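Prices on this page checked 22 April 2018. Shipping is on top, see further down.

# The Gilmartin, our big dark-framed whiteboard

Okay, so this is the big one! If you've come over from the page for our smaller boards, you already know the surface, and you can skip down to sizes and hanging. If you're new, hi, I'm Drita Kelmendi, I run the board side of the shop here in Kevville, and I have strong feelings about whiteboards (I know, I know).

The Gilmartin is a large white dry-erase board with a dark frame. It's made for rooms where people stand up and draw things at each other: boxes, arrows, more boxes, a line from one box to another that somebody regrets ten minutes later. I sell a lot of them to offices and classrooms, a few to basements, and one went to a bakery that plans its wedding cakes on it, which I think is lovely.

## What you get

- One board, in one piece (no seam down the middle, please don't ask me to cut it)
- Dark frame, already fitted
- Wall rail and screws
- A clip-on marker ledge
- Two blue markers, two black, and one eraser
- A folded sheet of instructions, in large type because I was tired of squinting at the old one

The board weighs 57 pounds in the box. Please lift it with a friend. I've carried one up the back stairs by myself and I had a stiff neck until August.

## The surface

It's coated steel, so magnets hold, and it wipes clean with a dry eraser if the writing is a day or two old. Leave a drawing up for a month and you'll want a damp cloth. Leave it up for a year and you'll want a damp cloth, a bit of spray cleaner and some patience, but I've never had one that wouldn't come clean in the end.

People ask me about glass all the time. Glass boards are pretty and they wipe like a dream, but I find the glare a pain, especially under ceiling lights, and you need those super strong little magnets that pinch your fingers. The Gilmartin has a low-shine finish, so you can read blue and black from an angle, sitting down, across a fair-sized room. Red is good too. Orange and yellow I'd skip on any board from anybody, they vanish the minute you step back.

One thing to know: the low-shine finish grabs ink a tiny bit more than a glossy one does. If you like to erase with the side of your hand (I do, my cuffs are a disgrace) you'll see a faint smear. Use the eraser and it's fine.

## Why the dark frame

I used to sell these with a plain silver frame and they looked like every other board in every other hallway. Then a customer asked for a dark one to match her window trim, and when it was finished I stood there looking at it and thought, well, that's the one. It gives the board an edge. On a pale wall a silver frame sort of melts away and the whole thing looks like a patch of unfinished paint!

It hides marker too. You will run off the side with a black marker at some point, everybody does, and on the dark frame you'd have to go hunting for it.

We still make silver on request. Same price, add two weeks.

## Price

The board is $762, frame and rail included. The rolling stand is extra, and it's listed on the Maston page with the other stands (the Maston stand is the one that fits this board, the lighter one is too wobbly for it and I won't sell you that pairing, sorry).

If you're buying for a whole floor or a school, write to me before you put it all in the cart. A set of three with hanging and delivery inside the county is $2295, and the cart doesn't know how to work that out. We've tried to teach it.

## Hanging it

You want studs, or proper anchors if it's block. The rail goes up first, dead level, and then the board drops onto it and gets two screws at the bottom so it can't hop off. It takes two people half an hour if the wall is being nice.

How high? The sheet says to put the bottom edge at hip height for whoever is the shortest regular user, and I'd stick with that. Boards get hung too high all the time, and then the top is full of beautiful untouched white while everything gets squeezed into the lower half. Think about people sitting, too. If someone's going to pull a chair up in front and talk from there, they should be able to reach up and point at the top part without climbing on anything.

Leave yourself floor space. I like a good arm's length of nothing in front, at least, and I'd put your tables off to the side. It's so tempting to shove a table right under a new board because it looks like free storage, and then you spend the rest of your life leaning over it with a marker and getting ink on your shirt. (Dark T-shirts help. Ask me how many I own.)

## What goes around it

I get more email about this than about the board itself, so here are my thoughts, and you can take them or leave them.

A plain wooden shelf or a light-colored table along the next wall is plenty. That's where the stuff lives that people pick up while they're talking. I'm a big believer in having things to pick up! A few bright, round things, some blocks, whatever suits your work. When somebody is explaining how parts fit together, they'll reach for an object long before they reach for the eraser, and the talk gets better. 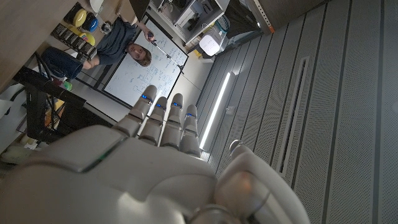

Stands and tripods are the other thing. They creep. You set one up next to the board for a lamp or a screen, and by the end of the week a leg is standing right in front of the bit you need to read. I put a strip of tape on the floor in our own back room and the rule is that nothing with legs crosses it. It works most days.

Chairs: anything that moves easily. Black scuffs the least, or shows it the least anyway. If you've got wheels, watch the wall under the board, because they'll chew it up. A strip of baseboard fixes that for very little money.

And lighting, quickly. If your ceiling lights sit right in front of the board you may get a bright stripe across the top third. The low-shine finish softens it a lot but it won't vanish. Before you drill, prop a sheet of shiny poster board where the Gilmartin is going to go and walk around a bit. You'll see right away if you need to shift it left or right.

## Delivery and all that

We deliver ourselves in Kevville and out as far as Brindthorpe. Past that it goes by freight on a pallet, and the driver will bring it to the curb and no farther, so have your helper ready. Open the box while the driver's there if you possibly can. Look at the corners first, that's where any knocks will be, and if there's a ding take a picture and send it to me the same day. I'll swap it, no fuss.

Returns are fine for 30 days if it hasn't been hung. Once there are screws in it, it's yours!

The surface is covered for ten years against ghosting that won't clean off. We've sold roughly 3000 boards with this coating, counting the small sizes, and the claims I see are nearly always permanent marker. That isn't covered, but try this first: scribble right over the permanent ink with a dry-erase marker, count to five, wipe. Go gently, do it again if you need to, and it usually lifts.

## Things people write in to ask

**Can I hang it upright, the tall way?** You can, but order the second rail. The one in the box is meant for the long side.

**Do you sell spare ledges?** Yes, they're on the parts page. They clip on anywhere along the bottom, so plenty of people put one at each end.

**Is the frame painted?** It's a baked-on powder finish. It doesn't chip easily, and I can send you a touch-up pen if you manage it.

**Can I project onto it?** Sure. It's better than a glossy board for that, and not as nice as a real screen. For slides in a meeting you'll be happy.

**Can I come and draw on one first?** Please do! There's one up in the shop and the markers are always out. Bring your own favorite if you're picky about tips, and ring the bell by the side door if the front is locked, since I'm probably in the back cutting rails.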